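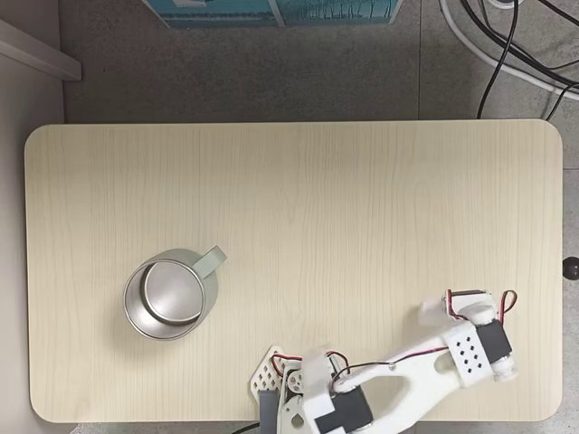
The Correct Pronunciation of Vundton

Jucélia Aguiar had lived in Vundton for 14 years before anyone told her she was saying it wrong.

The person who told her was Nivaldo Assunção, and he did it at the counter of the post office, in front of the stamps. She had asked whether the parcel from Vundton Mills had come in. He looked at her over his glasses with great tenderness, the way you look at a dog that has walked into a glass door.

"Vunton," he said. "The d is silent."

"Since when?"

"Since always."

She went home and said it both ways to the kettle. Vundton. Vunton. The first sounded like a place with a bank. The second sounded like something you'd say with a cold. She had said the d on the phone to the gas company. She had said it at her own wedding, in the vows, which had for some reason included the town. Her husband had since moved to Prultow, where every letter was pronounced, and she wondered now whether that had been part of the appeal.

The next morning she asked the woman at the bakery, who said of course the d was silent, except on the sign.

"What do you mean, except on the sign?"

"Well, it's on the sign."

The dentist said the d was there but you swallowed it. The dentist's receptionist, who came from one of the old families out by the Skamik road, said that both of them were wrong and it was the n that was silent, the first one, and that people who dropped the d were mostly summer people whose grandparents had been too proud to ask. She said "Vudton" three times to demonstrate. It took some effort, and a patient in the waiting room got up and moved to a different chair.

Jucélia wrote a letter to the town newsletter. It was a polite letter. It asked whether there was an official position. The newsletter went out to 3,805 households and was read, as far as anyone had ever been able to tell, by the people who were mentioned in it. But this issue got passed along. By the weekend there was a sheet of paper taped to the door of the hardware store that said VUNTON SINCE 1871, and under it, in ballpoint, somebody had written: then spell it that way.

Nivaldo took it personally. He had worked at the post office for 20 years and felt that a man who handled the name that often had a kind of custody of it. He began saying it more than he needed to. "Welcome to the Vunton post office," he told people who had been coming in since they were children. He said it when he answered the phone and again when he hung up.

Jucélia, for her part, leaned on the d. She hadn't planned to. She had planned to find out the answer and then quietly adopt it, as she had once done with the word "segue." But there was something in the way he handed over her mail now, with two fingers, as if it were damp.

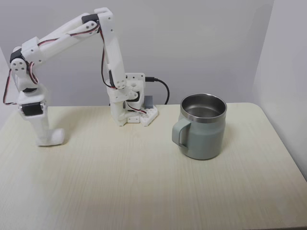 So there was a meeting, and the meeting was held in the school gym, under the basketball hoop, with the chairs set out in a curve that was meant to encourage listening. The mayor opened by thanking everyone for coming, and then, having reached the point in the sentence where the name of the town went, she stopped. You could watch her think. "Here," she said finally. "Thank you all for coming here."

A retired surveyor named Nnaji got up with a map. He had spent 2,000 dollars of his own money on old maps over the years and had been waiting a long time for a night like this. The earliest one that showed the town at all, he said, had it down as Fenton. A clerk with bad handwriting had copied it out for the railroad, another clerk had copied the first clerk, and there you were.

Nobody spoke for a while. Somewhere behind the bleachers a radiator knocked.

"So the d," said Nivaldo.

"Ink, I think," said Nnaji. "Some of it might be a squashed fly."

Jucélia found Nivaldo afterward in the parking lot, failing to get his key into his car. He looked smaller without the counter. She had prepared several remarks during the coffee, two of them quite good, and she held on to them for as long as it took him to drop the keys and pick them up again.

"Fenton," he said.

"It's not a bad name."

"It's a terrible name. It sounds like an uncle." He got the door open and stood there with one hand on the roof. "There's a parcel for you. It came Thursday. I didn't put the slip in your box."

"I figured."

"It's from the mills."

"Which mills?" said Jucélia.

He thought it over for some time. She was cold and would have liked to go home, but she waited, and so did the dentist, who was parked behind him and couldn't get out.

"The Vundton ones," he said, and got into his car.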